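4. Preparing the Table

Before you put the items of the Flerkow sorting set in use, please prepare the table with a soft cover. A fleecy towel is good for this, also an older one. The bottles and the tape make less noise on it and they do not roll away so easily.

4.1 Laying the towel

1. Clear the table top and wipe it with a dry cloth.
2. Lay the towel so that it covers the whole table top. Let it hang over the front edge by 10 cm.
3. Smooth the towel with flat hands, from the middle to the outside. Check also the back corners, the fabric likes to crumple there.

Note: Wash the towel at 60 degrees. Small dark spots which stay after washing are no problem for the use.

4.2 Placing the items

1. Put the basket a little right of the middle, and not directly at the front edge.
2. Stand the roll of packing tape upright on the towel, left of the basket.
3. Lay the three bottles behind the basket, close together. They must lie, not stand.
4. Put the tennis ball into the basket.

Caution: Close all the screw caps firmly before you lay down the bottles. A full bottle can leak on the towel.

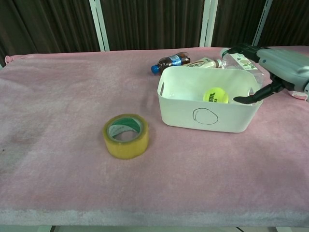 4.3 Clearing the table

1. Take out first the ball, then move the basket to the side.
2. Pick up the bottles one by one and check the caps again.
3. Press the loose end of the tape to the roll, so you find it the next time.
4. Shake the towel outside and fold it two times. Keep it dry.

For questions about missing parts please write to Vilém Mikuš, spare parts, and mention the number of your set.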